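Against the Standing Order

My dishwasher tablets know where I live. So do my coffee beans, my razor blades and, until last month, a brand of oat bars I stopped liking in January. They come on a schedule I set up once, on a tired evening, in exchange for 12 percent off. The discount was real. I have my doubts about the rest of it.

The pitch for household subscriptions is that they free your mind. You will never run out of paper towels again, and you can spend the time you save on something better. I've been hearing this for years, and I would like to meet the person who learned Italian in the minutes they used to spend buying paper towels. I bought mine on the way to buying other things. The trip took the same time either way.

What the subscription really does is guess. Somebody at Eichhorn, where my coffee comes from, decided that a household like mine goes through a bag every 20 days. We don't. In summer we barely touch it, and when my sister's family stays we finish one in a long weekend. So there are either three bags in the cupboard or none, which was exactly my situation before I signed up, except that back then I paid for the coffee when I wanted it.

You can change the schedule, of course. The company will point this out in a cheerful tone. You log in, you reset the password you forgot, you find the page called "My Rhythm," and you move a slider. Then next month you do it again. That's shopping. It's the same chore with worse lighting, and it comes with an email asking how it went.

I went through my bank statements one Sunday and added up everything that arrives at the door without my asking for it that month. It came to $245. I don't think I was cheated out of any of it. Every charge was something I had agreed to. But I had not made a decision about most of that money in more than 12 months, and I found that I couldn't say what half of it was for. There was a line for a water filter from Tradmont that fits a pitcher we gave away.

People who sell these plans talk about customers being loyal. I'd like a different word. If I walk past two bakeries to get to a third, that's loyalty. If I keep getting vitamins because the cancel button is four screens down and I have a pot on the stove, I'm just busy. A business that can't tell those two customers apart has no reason to make better vitamins.

The defenders have one good argument, and I'll give it to them. For someone who is sick, or can't drive, or has a new baby, a box that shows up by itself is a real help. My father gets his cat food from Anarano this way and it has spared him a lot of lifting. Fine. But he'd be just as well served by a store that delivered when he called, as the one in his town did when I was a kid. You phoned before noon and a boy brought it on a bike. If you didn't phone, he didn't come.

It's that last part I miss. The old arrangement started with a person wanting something. The new one starts with the assumption that I do, and leaves it to me to object. I've never been good at objecting, and I suspect the people who designed the slider know that about most of us.

I have canceled six of them so far. The razor blades took 46 minutes on the phone, during which I was offered a free month, then half off, then a "pause," which I almost took. Last week we ran out of dishwasher tablets. I washed the plates in the sink and bought a box the next day, at full price.

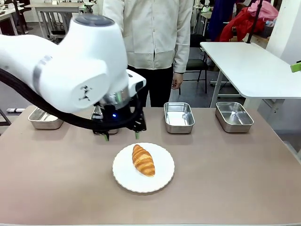 Tihomir Golob writes that I've let the grocery store off too easily. He dropped all his own deliveries two years ago, he says, and now spends more than he ever did, mainly on things he hadn't planned to buy until he was standing in front of them. The coffee plan at least only ever sold him coffee. He'd also like it known that he canceled his Rutholm tea order in two clicks, and that if a company makes it hard to leave, the fix is a law about cancel buttons and he would vote for it tomorrow.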